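Potting shed notebook – seed starting and feed trials
20th July

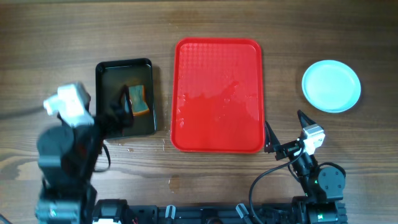
Black tray with the sponge, red tray to its right.

Well, the Hakix seed mix is a mixed bag so far! I sowed 508 cells of fall perennials (mostly coneflower, plus the leftover yarrow from February) and the yarrow is up and the coneflower is sulking. I probably buried it too deep again. I did the same thing last year and wrote myself a note, which I then lost.

Switched the Tornari bench over to bottom watering and I like it so much better – no more flattened seedlings. Bench 2 is still on the overhead mister until I find the right fitting.

Feed: the Laver liquid went on at half strength. The lower leaves on the salvias look a bit yellow to me, so whoever waters next, please skip the feed and just give them plain water.

We need 2000 plugs ready for the fall sale and I haven't even ordered labels. Also the shade cloth has a rip by the door (my fault, wheelbarrow).

Check coneflower again before resowing.

Recent entries
Pan compost, second batch
Moving the hostas
Slug traps that sort of worked

Last updated 20 minutes after watering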